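How Students Choose, Keep and Replace Their Phones
Final project report, Consumer Markets course
Do-yoon Ji

Introduction

When our instructor told us in the first week that we could pick any market we liked, as long as we could get real people to answer questions about it, I knew pretty quickly that I wanted to do phones. I have sold them (two summers at my aunt's shop), I have dropped a good many of them, and I have spent more evenings than I would like to admit helping relatives move their photos from one to the next. What I didn't know was how people my own age decide when a phone is finished, and that question became this project.

Most of the market news I read while preparing was about shipments, meaning how many phones a maker sends out in a quarter and who comes out ahead of whom. Those figures are useful, but they don't say much about the person standing at the counter. I wanted to look at the other end of the chain, at the buyer, and at the months before the buyer walks into the store.

How I collected the answers

I wrote a questionnaire with 16 questions and shared it through the dorm mailing lists and two class message boards. I had hoped for a bigger crowd, but 94 students filled it in completely, and I'm grateful to every one of them, especially the ones who wrote long comments in the last box. I left out the forms that stopped halfway.

After that I sat down with a few of the people who had said they were willing to talk. These conversations were relaxed, mostly over coffee in the library basement, and I took notes by hand. I also visited two phone stores near campus, Elden and Won, and asked the sales staff what students usually want to know before they buy. Both stores were very kind about it, and at Won they even let me stay through the late afternoon, when it gets busy.

What students said about price

Price came first, which will surprise few readers. What I found more interesting was the way people talk about it. Hardly anyone I interviewed thought in terms of the full price of the phone. They thought in monthly payments, and several of them had to look up what the phone had cost in total. One student was sure hers had been "a cheap one" and then found on her bill that it came to just under $1,000 once the plan was added up.

The phone that the staff at Elden said they show students most often is the Kititier, which they had on the shelf at $499. They told me that many students come in asking for something more expensive, hold both phones for a while, and then go quiet and think about it. I liked that detail very much, and I saw it happen myself while I was standing there pretending to look at cases.

What makes a phone "old"

I asked people to describe, in their own words, the moment they started to think about a new phone. Battery life came up again and again, followed by storage. A cracked screen, which I had expected to be near the top, bothered people less than I thought. Many students had lived with a crack for a year or more and had simply stopped seeing it.

Software updates were hardly mentioned in the questionnaire, but they came up in nearly all of the interviews once I brought up the subject. I think this means that people do care, and just don't have it on their minds when they fill in a form. If I did this again I would ask about it directly.

Repair or replace

A smaller part of the project dealt with repair. Students who had replaced a battery were pleased with the result, and most had been nervous beforehand about losing their data. Those who hadn't tried it mostly assumed it would cost too much, though few had asked for a price. The Saris repair counter in the student center has a price list on the wall, and I would gently suggest that they put it online as well.

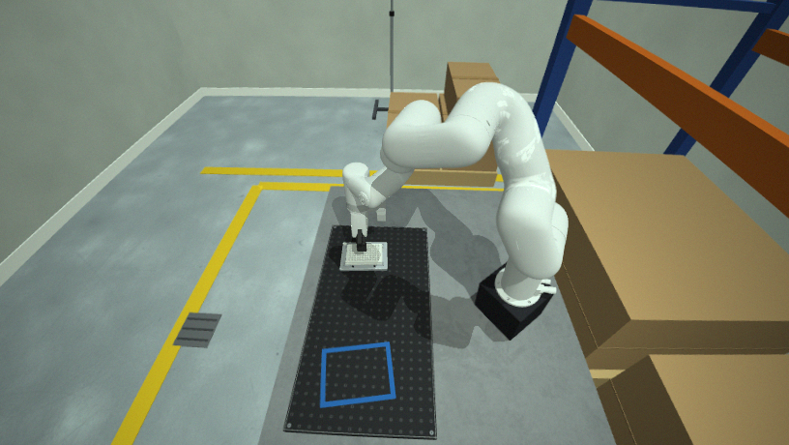 Figure 1. Simulated white robot arm with a small black gripper, bent over a long black perforated mat.

Limits of the study

My sample is small and it comes from one campus, so I wouldn't want anyone to read it as a picture of students everywhere. The people who answer a survey about phones are probably people who like thinking about phones. I also collected everything before June, ahead of the summer sales, and the answers on price might look different after them.

Thanks

Thank you to the staff at Elden and Won, to my classmates for testing the first (very confusing!) version of the questionnaire, and to my aunt, who read the whole draft and corrected what I had written about trade-ins. The full list of questions is in the appendix, and I'm happy to share the answers, with names removed, with anyone who wants to continue the work next year.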